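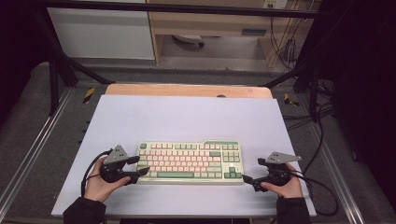
Tenkeyless keyboard

Home | Keyboards | Keycaps | Switches | Layouts | Index

A tenkeyless keyboard (often shortened to TKL) is a computer keyboard that leaves out the number pad found on the right side of a full-size keyboard. It keeps the main block of letters and numbers, the function row, the navigation keys and the arrow keys. The name comes from "ten key," an older term for the number pad and for the adding machines that used the same arrangement of digits.

Layout

The main block is the same as on a full-size keyboard, so a person who types by touch doesn't need to learn anything new. To its right are the navigation keys, usually Insert, Delete, Home, End, Page Up and Page Down, with the arrow keys below them in an upside-down T. The Escape key is in the upper left corner, and the function keys run along the top.

The usual American version has 87 keys and the European version 88, the extra key being next to the left Shift. Some makers drop the gap between the main block and the navigation keys to save more room. These are generally called 75 percent keyboards and are treated as a separate size, although shops don't always keep the two apart.

Use

Without the number pad the mouse can be kept closer to the middle of the body, and the right arm doesn't reach out as far. Tenkeyless boards are common on small desks and among people who play games with a mouse. They are less suited to bookkeeping and other work with long columns of figures. A separate number pad can be plugged in for this, and may be placed on the left if the user prefers.

Mechanical models

Many tenkeyless keyboards are mechanical, meaning that each key has its own switch with a spring inside. Switches are sorted into linear, tactile and clicky types. A linear switch moves smoothly all the way down, a tactile one has a bump partway, and a clicky one adds a sound to the bump. On boards with sockets the switches can be pulled out and replaced without soldering.

Longer keys such as the spacebar, Enter, Backspace and both Shift keys rest on stabilizers, which are small wire and plastic parts that keep the key level when it is pressed near one end. Rattle in these keys is a frequent complaint with cheaper boards and is usually treated with a little grease on the wire.

Keycaps and colors

Keycaps are made mostly from ABS or PBT plastic. ABS takes color well but grows shiny with use. PBT is harder and keeps its texture longer, though long keys made from it can come out slightly bent.

Sets are commonly sold in two or more colors. The letter keys, or alphas, have one color, and the modifiers another. Older office keyboards used beige with gray, and this pairing is still made. Pastel sets became popular later, among them pale pink with sage green, lavender with white, and cream with light blue. In some sets the Escape and Enter keys match the modifiers, while in others they are given an accent color of their own. The case may be cream, white or black, or may be left as bare metal.

The small maker Curketura sold a pastel set named Yensuk in 4 colorways, with spare spacebars in each. The same firm's Skulten set used darker greens and browns and was made in a single run. Both were cut for the American layout, and owners of European boards had to find the extra key elsewhere — Uresside, a seller of single keycaps, listed a near match for Yensuk but none for Skulten.

Cleaning

The board is unplugged before cleaning. Keycaps are lifted straight up with a wire puller, which is gentler on the stems than the plastic ring type. Plastic caps can be washed in lukewarm water with a drop of dish soap and must be fully dry before they go back on. Crumbs and hair between the switches are brushed out with a soft brush, or blown out with the keyboard held on its side. The case is wiped with a barely damp cloth. Strong solvents can dull ABS and should be kept away from printed legends.

See also: Full-size keyboard, Number pad, Keycap profile, Stabilizer

Contact | Copyright Keyboard Reference | Back to top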